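From: Dušan Hudec
To: shop-automation list
Date: Saturday, October 16, 2021
Subject: Re: [shop-automation] Are we there yet? (chores, again)

Hi all,

Thongchai asked a good question last week and I've been chewing on it ever since, so this got long. Two pictures first, then his message, then my answer underneath it where it belongs.

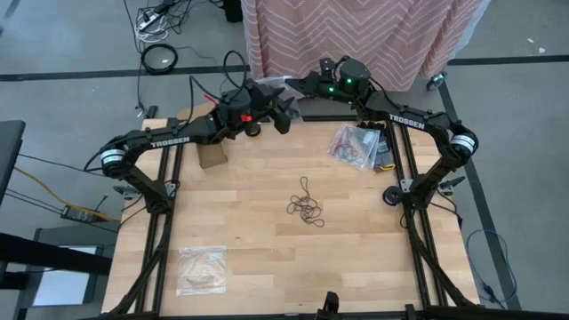
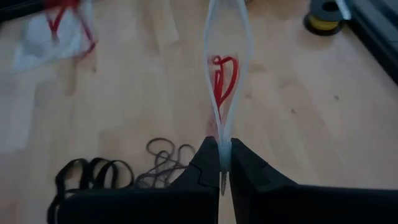
Small-parts work is where I think the real test is, and I want to talk about that before anyone brings up dishwashers. Everybody pictures a robot lifting a car door or stacking boxes, and that kind of job is in great shape. The stuff that eats my afternoons is bags, bits of wire, loops of cord, little cartons that fall over if you breathe on them. Look at the clear bag standing up between the two fingertips: a thin floppy thing, held at the very bottom, with the light wood showing right through it. I think that is a wonderful picture! A bag like that has no proper shape until you grab it, and then it has whatever shape you gave it. And against a pale tabletop a camera has so little to go on – a whitish seam, a crease, some red marking if you're lucky. If you want to know how far along machines are with chores, ask how they do with a bag.

Anyway, Thongchai wrote:

> Hello list,
>
> Simple question from a simple shop. We pack repair kits for
> Grinby lamps, 500 kits in a slow month and 1000 when the
> December orders start. Each kit is a handful of small parts,
> a cord, and a printed sheet, all of it into a clear bag, bag
> into a carton. Two people do it at one bench and they are
> both sick of it.
>
> My brother-in-law watches a lot of videos and is convinced
> that a pair of arms can do this today. I watched some of the
> same videos and I noticed that most of them are sped up.
> I am not against it at all, I would love it, my people would
> love it, they would much rather be on the repair side.
>
> So: can a machine do this yet or can't it? And while I am
> asking, same question for the house. My wife wants to know
> when she can have one that clears the table and puts the
> laundry away. I told her I would ask the experts.
>
> Thongchai Phetsri

Thongchai, thank you for putting the number in. Half the threads on this list would be shorter if people said how many of the thing they make.

I'll take the shop first. Your job is really four or five jobs wearing one coat. Picking rigid parts out of a tray: yes, today, and it has been yes for a long time if you are willing to lay the parts out nicely. Picking the same parts out of a heap: mostly yes, with fussing. The carton: yes, and there are machines that fold and close cartons all day long without any arms on them, so don't let anyone sell you arms for that. The sheet: depends how flat your paper lies. Get it from a feeder and you're fine.

Then the cord and the bag, and here I'd say not yet in the sense you mean, though the distance is getting shorter in a way that makes me want to stay up late reading about it. A cord coiled the same way every time is a part. A cord dropped on a bench is a puzzle, and a fresh one every time. You and I solve it with our fingertips and don't notice. We feel the loop snag, we give it a little shake, we go on talking. A gripper with two hard fingers has to see the snag, and usually its own fingers are in the way at the moment it matters.

The bag is the same story with bad lighting. Opening one is worse than holding one. Try it yourself with oven mitts on, and then with one eye shut. I did this at my bench with a stopwatch and gave up before I got the second bag open, to great applause from my daughter.

Two arms do help, and I used to be a doubter on that point. We had a single arm on loan at Stanier for a while, and every demo I set up ended with me building some little fixture to be its other hand. Hold the bag here, pin the cord there. By the end the bench looked like a dentist's tray and changing over to another kit took me most of a morning. With a pair of arms one can hold and the other can do, and a lot of those fixtures go back in the drawer. You still pay in setup time and in patience, but it's a different kind of work, closer to showing than to building. I find that part thrilling. You move the arms through the job by hand or with a matching pair of handles, over and over, and the software tries to pick up what you meant. Sometimes it picks up a bad habit of yours as well. Mine was nudging the tray straight before every pick. I had no idea I did it.

Now the sped-up videos. You're right to squint at those. My rule is to look for the clock on the wall, or somebody walking past in the background. If people are zipping by like a silent movie, divide accordingly. The other thing to ask is how many tries are in the pile behind the one they posted. A good run is a fine thing to show, I show my own good runs, but your bench needs the boring number. Say you get 100 bags and five go wrong. At your December rate that's 50 bags a month that somebody has to notice, pick up and redo, and the noticing is what costs you. You'd have a person standing beside the machine, watching it, and I promise you that is duller than packing.

What I would do in your shoes, for what it's worth:

Split the bench. Let something simple and stupid handle cartons and sheets this year. Leave the bag and cord with your people but get them a bag stand with a blower, the kind that puffs each bag open. We bought ours through Hoekstra for the Fular line and it was the best money we spent, and there's no software in it at all. When I moved over to that line we were doing 3000 pieces a month with hand-opened bags and everybody's thumbs were raw.

Ask your supplier if the cord can come banded. One tie around the coil turns the puzzle back into a part, for you and for any machine you might buy later.

If you do get curious about arms, start with one kit, one bag size, and a bench you can spare. Don't put it in the path of the December orders. Give it the slow months. And if the bag is the sticking point, try a bag with some color in it before you try a better camera. I've seen a frosted bag fix in a minute what two weeks of fiddling with lamps did not.

As for the house! Tell your wife I'm on her side and I want one too. The trouble with the house is that it's all bags and cords. A table after dinner is a heap of things that were never laid out for anybody, half of them wet, one of them full of soup. Clearing it slowly, with someone nearby, from a table the machine has met before – I've seen research people get decent stretches of that. Putting laundry away means grabbing cloth, finding a corner, folding it, opening a drawer that sticks. I've watched a towel get folded on video at real speed and I cheered out loud at my desk, and then I went home and folded eleven of them during the weather report. So there's your gap.

But I'd hate for anyone to read this as gloomy. When I joined this list the question was if you could get an arm to find a block on a table without painting the block orange. Now we are arguing over see-through bags. I would not have guessed that, and I'm on record in the archives guessing quite a lot of things.

Would love to hear from anybody who has run bags on arms for longer than a demo. Real-speed video very welcome, failures even more so. Thongchai, if you can send me a few of your kits with the cord as it comes out of the box, I'll have a go and post whatever happens. I'd need the bags too, same ones you use, and the carton if it isn't a bother.

Also, does anyone still have the write-up on the blower stand settings? The link in the old thread is dead and I only kept the first page.

Dušan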